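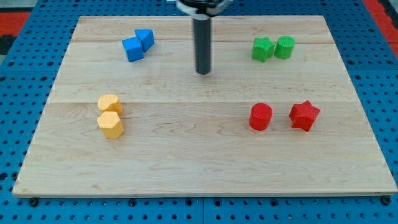 The Scroll Region

The ticket had been open since March. Its title was "List jumps," and its body was one line from the customer: When I scroll up, the list jumps.

Maham Tarar had been assigned it twice. The first time she closed it as not reproducible. The second time the customer attached a recording in which a list of invoices scrolled up normally for nine seconds and then moved four rows in the wrong direction. She watched it at quarter speed and changed the status back to open.

The product was called Gollow. It was a desktop client for freight offices, and most of it was a single grid control that Jardine had licensed years earlier and then modified until the vendor stopped answering questions. The grid was virtualized. It held 1,000 rows in memory as data but built visual elements only for the rows on screen, plus a margin of 5 above and 5 below. When a row left the margin, its elements were stripped of their bindings and put in a pool. When a row entered, elements were taken from the pool and bound again. The pool was capped at 50.

None of this was documented. Maham knew it from reading the source, which she did on the first afternoon with a pad of graph paper beside the keyboard.

She wrote a test harness that scrolled the list up one row at a time and logged the offset after each step. It ran 100 passes without a fault. She raised the speed and it ran clean again. She then did it by hand, with the wheel, and the list jumped on the third try.

"What is different about your hand?" said Fathima Gamage, who sat across from her and maintained the installer.

"The interval. The harness waits for layout to finish. I don't."

"So don't wait."

Maham removed the wait. The harness ran so far ahead of the layout pass that the window went white, and she had to kill the process. She put in a random delay between zero and 50 milliseconds. The jump appeared on pass 12, and again on pass 31, and after that she could have it whenever she wanted.

She logged every call to the measure routine. The log was long, and she printed the part that mattered and taped the pages end to end along the partition. Row heights were estimated until a row had been measured once. After that the real height was kept in a table, keyed by row index. When the estimate was wrong, the control corrected the scroll offset by the difference, so that the visible rows would stay where they were. The correction was sound. She checked the arithmetic on paper and then in the debugger.

The fault was in the order. If a second scroll message arrived between the measurement and the correction, the correction was applied to an offset that had already moved. Usually the difference was one or two units and could not be seen. If the row held a wrapped address, it was the height of four ordinary rows.

At six o'clock the ventilation in the building dropped to its night setting. Fathima put on her coat.

"Found it?"

"I found where it happens."

"Is that the same thing?"

"I don't know yet. There's a guard."

The guard was on line 2210 of the panel class. It was a Boolean field named settled, and it was meant to hold off incoming scroll messages until the correction had been applied. It was declared, set to false at the start of measurement, and set to true at the end. One method read it. The call to that method had been commented out, and next to it was a comment in the same style as the rest of the file, two slashes and a space:

// do not restore. see Uvgate. K.W.

Maham searched the repository for Uvgate. There was one result, the comment. She searched the ticket system, which only went back as far as the last migration. She searched the shared drive and found a folder of that name containing a spreadsheet of cable lengths.

She checked the history. The line had come in with the initial import, along with everything else. The author of the initial import was a build account.

In the morning she asked Shanthi Nanayakkara, who had been at Jardine the longest and now worked three days out of five.

"K.W. is Kumudini Wanigasekara," Shanthi said. "She wrote the panel. The second version of it, anyway."

"Does she still work in the field?"

"She moved to Zetik. Then she left Zetik. I have an address for her but it may be old."

"And Uvgate?"

Shanthi thought about it. "That was a site. A port office. They had the client on a wall display, no operator, refreshing all night. I remember there was a problem there. I wasn't on it."

Maham sent a message to the address. She kept it short: the file, the line number, the text of the comment, and a description of the jump. She did not expect a reply and set up a branch with the guard restored.

With the guard restored the list did not jump. It did not jump in 100 passes or in 1,000. She scrolled it by hand until her finger was sore. She left the harness running on the spare machine under the window and went to lunch.

The grid was frozen when she returned. The process was alive and used no processor time. The last entry in the log was the start of a measurement, with settled at false, and there was no entry after it. She attached the debugger. The element pool was empty. The measure routine had asked for one more element than the cap allowed and was waiting for one to be released. Elements were released on scroll messages. Scroll messages were being held until the measurement finished.

She read the stack from the bottom to the top, and then the other way.

The reply came in a little after three.

It hangs, Kumudini had written. Takes a few hours if there are wrapped rows. At Uvgate it hung at night and the display showed the same forty lines until someone came in, and they were loading from it. I had one day. A list that jumps gets reported. Raise the pool cap and it only takes longer, I tried that. You want to release before you measure, but then you lose the focused cell, and I never got past that part. Is the field still called settled?

Maham wrote back that it was. She took the pages down from the partition, turned them over, and on the blank side began to draw the pool, with the focused cell in a box of its own. Under the window the spare machine was still showing row 418. She left it attached.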